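The Drawer Where Everything Goes

I moved into my apartment in Tirkstead with 32 boxes, and one of them was labeled "misc." You know that box. You have that box. Mine had lived through 4 moves without ever being properly unpacked, and every time I taped it shut again it had gotten a little heavier.

I write about homes for a living, so you'd think I'd have this figured out. I've toured pantries where the lentils are arranged by shade. Then I come back to my own place and spend ten minutes digging for a tape measure under a pile of takeout menus, two of them from restaurants that closed years ago. So this winter I decided to take on the junk drawer — mine first, and then anybody else's who would let me look.

People are weirdly private about them! I had friends who'd happily show me their bank balance but stood in front of the kitchen drawer with their arms out. One finally let me in on the condition that I wouldn't use her name, and inside were 13 keys on a shower curtain ring. She knew what two of them opened. She wouldn't throw out the rest, and I completely understood, as I have a key of my own from an apartment I left in my twenties and I'm not parting with it either.

My grandmother kept hers in the hall, in a little table from Lolaneo with a drawer that stuck in wet weather. Birthday candles, string, a church fan, stamps in old money amounts, a single roller skate key. As kids we were allowed to go through it if we put everything back, and I think I learned more about her from that drawer than from any of the photo albums. She saved the ribbon off every gift. She had the receipt for a coat she bought before my mother was born.

That's the part the tidy-up shows skip over. They tip the whole thing out on the bed and ask you what you need. Well, I don't need a domino. But I know exactly which family game it came from and who was cheating (me), and it's been riding around in my misc box since I left home.

I did buy one of those systems once, the Ninden, with the snap-in dividers. It was lovely for about as long as it took to get through a grocery run. The sections were sized for a person who owns pens and paper clips. I own a bike pump adapter, half a candle and a bag of curtain hooks, and there isn't a slot for any of them. By March of that year the dividers were in the drawer too, loose, with everything else.

What finally worked for me was a tray. I was having coffee at Deák, the café on my corner, and noticed they drop all the lost-and-found bits on a tray by the register: an earring, a glove button, somebody's toy car. When it gets full, they go through it. So I went home and gave myself the same deal. Anything small without a home goes on a tray, out in plain sight, and once a month I sit down with it and decide. 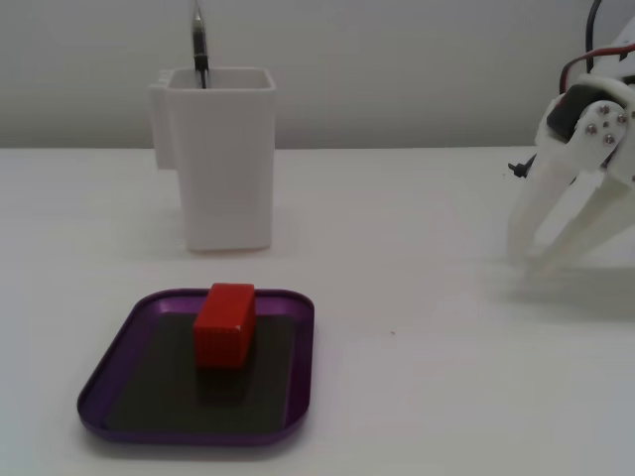
A purple-rimmed tray with a lone red block for company.

The sitting down is the fun part, as it happens. I make tea, I put the radio on, and I pick things up one at a time. Some go in the trash with no feelings whatsoever (dead batteries, you were never loved). Some go back to whoever left them here. And a few go in a cookie tin on the top shelf, where nothing has to be useful — the domino lives there now, and so does the key.

The drawer itself is in decent shape. I can find the tape measure. There's still a mystery cable in the back that fits nothing I own, and I've tried it on everything, including the toothbrush charger. It gets to stay until summer. The misc box is flattened and out in the recycling, and I've started putting the takeout menus in there with it, all except the one from the dumpling place.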